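Home Participants Wanted: Everyday Handwork Study, Second Round
Posted 15 July 2025

The Morkex group is looking for people who fold, roll, sort and tidy at home and who would enjoy helping us find out how much a robot can learn from watching them do it. You do not need a technical background, and you certainly do not need a spotless house. If you have a table, a bit of laundry and a few free mornings, please read on!

A little history first, for those who are new to us. In February we finished the first round of the study, which we called Teshome. People in that round used a hand-held gripper with a camera on it to do ordinary jobs with clothes and towels, and we trained a robot arm on the recordings. We had wondered for a long time whether it was better to gather many tries from one tidy lab or fewer tries from each of many homes. With the same number of recordings in both sets, 2,000 in each, the arm trained on the home recordings coped far better with a table it had never met before. We were delighted, and also a bit humbled, having spent so much time making our lab table nice.

So the second round, Clatavton, goes further in that direction. We want more homes, more kinds of light, more kinds of cloth, and above all more people, because everyone has their own way of rolling up a shirt and we would like the robot to see as many of those ways as possible. 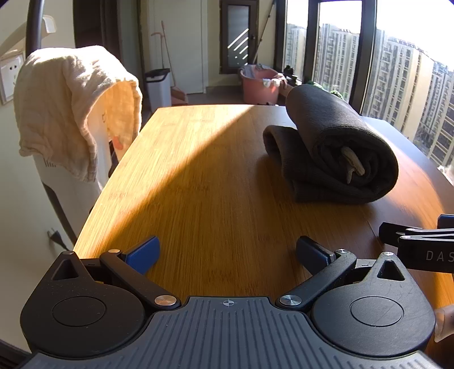
Taking part means 6 sessions in your own home, spread out however suits you. We bring the equipment, show you how to hold it, and stay until you feel comfortable. After that you work at your own pace. Most people feel clumsy for the first session and quite at ease by the second, so please don't be discouraged if your first few folds come out looking like something the dog slept on. We keep the clumsy ones too, as they turned out to be useful in training.

You may be a good fit if you are 18 or older, can stand or sit at a table comfortably for an hour with breaks, and have the use of at least one hand with a reasonable grip. Left-handed people are especially welcome, as we had far too few of you last time. Everyone else who lives with you needs to be happy with the recording as well, and we will talk through the consent form with the whole household before anything begins.

We have 13 places in this round. Participants are paid for every session they complete, including any that we have to stop early, and you may withdraw whenever you like without giving a reason. Before a recording goes into the study you can look through it and ask us to remove anything you would like kept private.

To apply, fill in the short form on the Clatavton page or drop by the front desk at Morkasmont and ask for a paper copy. Tell us a little about your home, which table you would use and what you usually end up folding on it. We read every form and will write back to you either way.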